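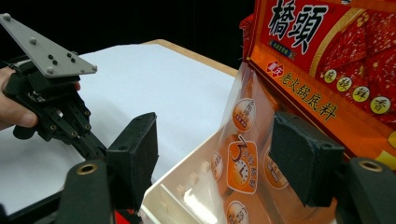
Foam pad on a packet of soup base

Are the foam pads on the Ovberg hand-held grippers worth paying extra for? We pack food pouches at Grenddale.
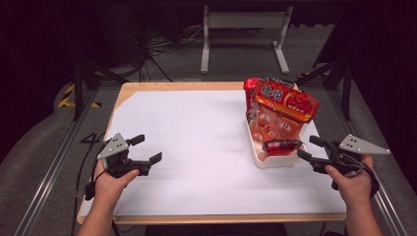
Gangadharan Rodrigues
Pad wear depends on what you pick up. With two grippers at a table with a tray of vivid red and orange packages like these, I'd buy the foam. Ours lasted 168 hours.

Simard
Get the foam. A spare set is $13.

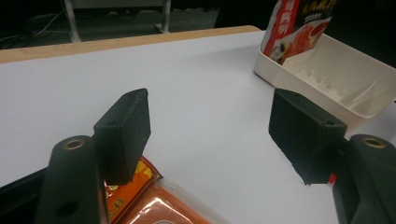 Nurby
No idea about pouches, we only do boxes. Ask them for a trial, mine ran 9 days.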